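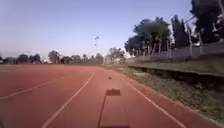
红色跑道与白色分道线,远处是树

小型机场特许经营合同里的客流风险
演讲备注(讲者自用,会后发给参会者)
讲者:Ihor Tkachenko,Cistbridge 咨询
2022年7月27日,星期三

开场
各位上午好。我的中文是工作以后才学的,所以我会说得慢一点。如果有哪个术语我用得不准确,请直接打断我,Marwa Sqalli 女士坐在第一排,她会帮我更正。
先说今天讲什么:一个地方机场交给私人公司经营以后,客流减少,损失由谁承担。大型枢纽机场的文献已经很多,我不讲。我讲的是只有一条跑道、一座航站楼、航线不多的机场。
我用的材料主要来自 Dindthorpe 机场。经营方是 Plarkden 公司,业主是当地政府。双方同意我公开讲合同的结构,但金额不能讲,所以幻灯片上凡是金额的地方都是空白,请大家谅解。

第一部分:合同签的时候,大家在想什么
(这里停一下,问听众有没有人参加过特许经营的谈判。举手的人多,就跳过下面一段。)
特许经营的基本安排是这样的:政府保留土地和跑道的所有权,公司取得若干年的经营权,向政府交一笔固定的费用,再按收入交一个比例。公司负责维修和扩建,合同到期以后,全部设施交还政府。
Dindthorpe 的合同正文有200页,附件另算。我第一次读完的感觉是,写合同的人对建设期的风险非常认真。延误怎么办,地下发现文物怎么办,混凝土不合格怎么办,都有答案。客流风险呢?只有第102条,一共两句话。第一句说客流风险由经营方承担,第二句说不可抗力的情况除外。
请大家记住这两句话,后面的麻烦都从这里开始。
为什么写得这样短?我问过当时参加谈判的人。他们的回答很接近:投标的时候,每一家公司的预测都是向上的曲线,谁提出要讨论客流下降,谁就好像对项目没有信心。政府方面也不愿意提,提了就要在预算里准备钱。于是双方都很客气地沉默了。

第二部分:什么叫“不可抗力”
疫情期间,航班停了大部分,Plarkden 引用第102条的第二句,要求免交固定费用。政府的律师回答:机场没有关闭,跑道可以使用,公司完全能够履行合同,只是履行合同不赚钱。不赚钱不等于不能履行。
我不是律师,我只能说,两边的说法我都能理解。合同里“不可抗力”的定义列出了地震、洪水、战争和政府禁令。瘟疫没有列入。那么,限制旅行的命令算不算政府禁令?命令是国家发的,合同的对方是地方政府,这又是一个问题。
(如果有人问法院怎么看:说明没有进入诉讼,双方在谈判中解决。不要猜测法院的结果。)
还有一点,听众里做财务的朋友会关心。固定费用没有停,贷款的利息也没有停。机场的成本大部分是固定的,消防队不会因为旅客少就减一半,一天有一个航班和一天有十个航班,消防等级的要求是按机型定的。所以客流下降的时候,利润下降得比客流快得多。这个道理很简单,但是我在不少投标文件的财务模型里没有看到它。 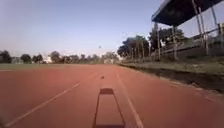

第三部分:修改以后的条款
谈判从3月开始,参加的人很少,我觉得这是好事。Marwa Sqalli 代表经营方做财务测算,我在 Cistbridge 的同事给政府做同样的测算,然后两边交换表格。开始的时候两张表连“旅客”的定义都不一样,一张把中转旅客算一次,一张算两次。光是统一定义就用了很多次会议。
最后的办法是一个分段的安排。以双方认可的基准客流作为参照:
客流在基准的70%以上,经营方自己承担,固定费用照交。
低于70%,固定费用按比例减少,减少的部分记账,不免除。
连续3年低于这条线,任何一方可以要求重新谈整个合同,也可以按约定的价格退出。
记账的部分以后怎么还?等客流回到基准以上,经营方从超出的收入里分期归还。如果到合同结束还没有还完,余额取消。政府最不喜欢的就是最后这一句,但是没有这一句,银行不同意。
(这一页要讲慢。上次在别的场合讲,听众把“记账”理解成“免除”,后面的讨论全部走错了方向。)
有人会问,为什么线划在这个位置。我必须承认,这里面有测算,也有讨价还价。政府希望更低,公司希望更高。测算告诉我们的是,低过某个水平以后,公司要用维修基金来付固定费用,这对机场的安全不利。政府接受了这个理由。 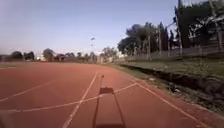 基准客流本身也需要更新。最初的基准是投标时的预测,大家都知道它偏高。如果继续用它,那条线几乎每年都会触发,风险等于又回到政府那里。所以新的文本规定,基准由双方共同聘请的第三方定期修订,修订的方法写在附件里,包括用哪些数据、由谁提供、有争议时以谁的为准。附件很枯燥,但是我建议各位以后先读附件,再读正文。

第四部分:Salem 货运站,一个没有解决的问题
Salem 是机场旁边的货运站,由另一家公司租用,租约比特许经营合同早签。客运最差的时候,货运反而还可以。政府因此提出,货运收入应该一起计算,不能只看旅客。经营方说,货运站的租金是固定的,货多货少,机场拿到的钱一样,增加的只是起降费。
双方都有数据,数据也都是对的。目前的处理是把起降费算进去,租金不算进去。租约到期要续签的时候,这个问题一定会再出现。我在这里提出来,是希望做货运的同行给我一些意见,我自己没有很好的答案。
(时间不够的话,这一部分只讲第一段。)

第五部分:给准备签合同的人几点建议
第一,投标文件里要求每家公司提交一个低客流的方案,大家都交,就没有人因为交了而吃亏。
第二,“旅客”“航班”“收入”这几个词,请在合同第一章写清楚定义。中转、婴儿、机组人员算不算,都要写。
第三,退出的价格要在关系好的时候谈。关系坏了以后再谈,价格里面就有了生气的成分。
第四,请让真正经营机场的人读一遍客流条款。Dindthorpe 的值班经理读了我们的草稿,马上指出一个错误:我们按日历年计算,可是航空公司的时刻表分夏秋和冬春两季,冬春季是跨年的。我们改成了按航季计算。

问答准备
可能的问题:这个办法能不能用在大机场?
大机场有更多非航空收入,商店、停车、写字楼,只看客流不够。我会建议用收入作参照,但是收入比客流更容易有争议。
可能的问题:政府记账的部分,在财政上怎么反映?
请转给 Marwa。她对两边的会计处理都比我熟悉。
可能的问题:低成本航空公司突然撤走,算不算同样的情况?
算。条款只看结果,不问原因。谈判时我们试过按原因区分,写了很长的清单,最后放弃了,因为每一个原因都可以争论很久。
可能的问题:能不能拿到合同文本?
修改后的条款可以写信向 Cistbridge 索取,金额部分已经删去。附件目前只有英文,中文译文还在校对。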